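Traronwood bin set

README, last updated 2025-07-23

What this is

Recordings of one robot arm working on one small lidded bin on a white table. The work was done in the shared workshop on Botine Street, where five members keep an arm going between other projects. The set holds 413 episodes of arm motion, gripper state and video. Of these, 126 are marked as failed and kept in the set on purpose.

It was put together by Fasil Seyoum and Kalkidan Gebremichael, with Jamie Sowerby on the electrical side. Hamish Ellery wrote the export scripts. Lærke Ketilsson checked the labels.

Why a bin

We wanted a lid, a rim and an inside, all on something light enough to be knocked over without hurting the arm. The bin is short and cream-colored, with a flap lid and a dark mark on it that is easy to find in video. It slides when pushed from the side, so most bad approaches show up in the recording as a moved bin.

Tasks

open_lid – bring a fingertip to the edge of the lid and open it.
close_lid – bring the lid back to flat and let go.
reach_in – lid open, hand goes below the rim toward a small object.
hover – stop over the rim and hold still. Used for calibration.

Hands

Two end effectors were used. The first is a black hand with several jointed fingers, used for reach_in only. The second is a two-finger gripper, used for everything else. The field "hand" in each episode file says which one was mounted. Don't mix them in training unless your code reads that field, as the joint lists have different lengths. 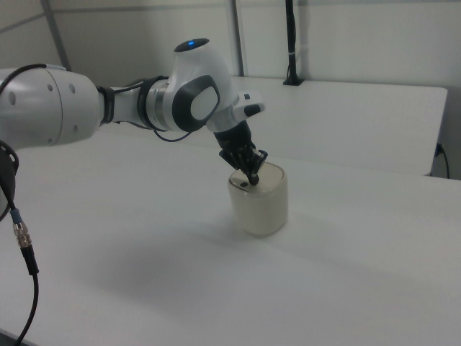
With the fingered hand, start each approach from nearly straight above. If the wrist comes in too flat, the knuckles touch the rim before the fingertips get anywhere, and the bin tips. The labels call this rim_contact. It is the most common failure in reach_in and it looks much the same every time.

The two-finger gripper has the opposite problem. It clears the rim without trouble, but on open_lid the fingertip can slip along the flap and end up beside it. We label that slip. An episode can carry both labels.

Cameras

Two views are stored per episode. The fixed view looks across the table from the side and takes in most of the arm. The head view looks down at the tabletop and is better for the lid.

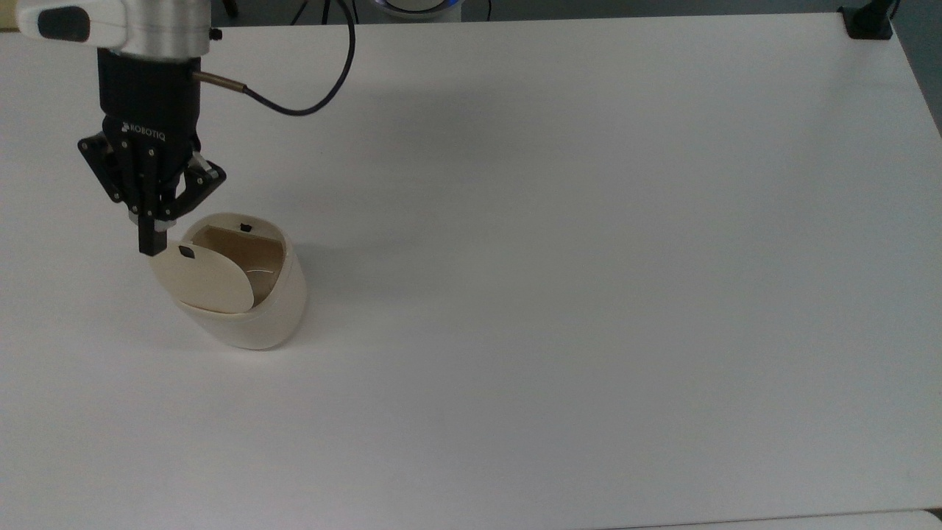 Photo: Kalkidan Gebremichael / Traronwood

The head view is the one to use if you only have disk space for one. In the fixed view the state of the lid can be hard to judge. Lærke went through the lid labels with the head view open and changed a good number of them, so version 2 labels replace version 1 completely. Delete the old label file if you still have it.

The two views are not hardware synced. Timestamps are in milliseconds from the start of the episode, and the export script lines them up by nearest time. For slow tasks that is good enough. For reach_in you may see the fingers slightly ahead in one view.

Layout of the files

episodes/ – one folder per episode, numbered from 0001
labels/ – one text file per task
calib/ – camera calibration, one file per view
scripts/ – export and playback

Each episode folder has joints.csv, gripper.csv, fixed.mp4, head.mp4 and meta.txt. Playback reads from local port 3029 by default. Change it in scripts/settings.txt if something else on your machine is using it. Video is cut at 1000 frames, and an episode that ran longer is marked truncated in meta.txt.

Setup notes

The arm is mounted at one end of the table and the bin goes near the middle. We put the bin back by eye after each episode, so its starting position varies by a finger's width or so. The lid direction also varies. Neither is recorded as a number.

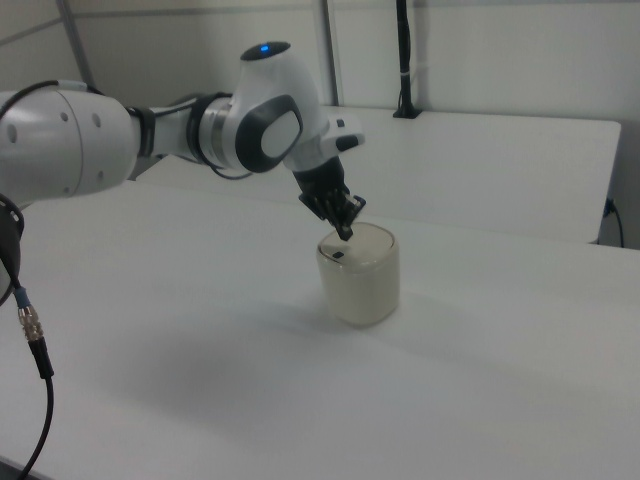
Before a session, run hover once with the bin closed and compare the stored wrist pose with the calibration file. If they disagree, redo the calibration before recording anything. Jamie also asks that whoever swaps the hand runs the arm through its full range at low speed first and watches the cables while it moves. A cable that hangs fine in one pose can pull tight in another.

Known problems

– Gripper width in the early close_lid episodes was logged in the wrong unit. The script fixes this on export, but the raw files are unchanged.
– Shadows from the arm fall across the table. A simple background subtraction will pick them up as objects.
– The plain white surface gives feature trackers very little to hold on to.
– There is only one bin. A model trained on this set should not be expected to handle another one.

Planned

Kalkidan wants to add a second container in August, with a screw top. The Rarneder branch of the scripts has a start on that, but it does not run yet. The Jakubowski branch is old and can be ignored.

Use

Free for personal and classroom use. If you publish something with it, name the Traronwood bin set and the label version. Report label errors to Lærke with the episode number and the task.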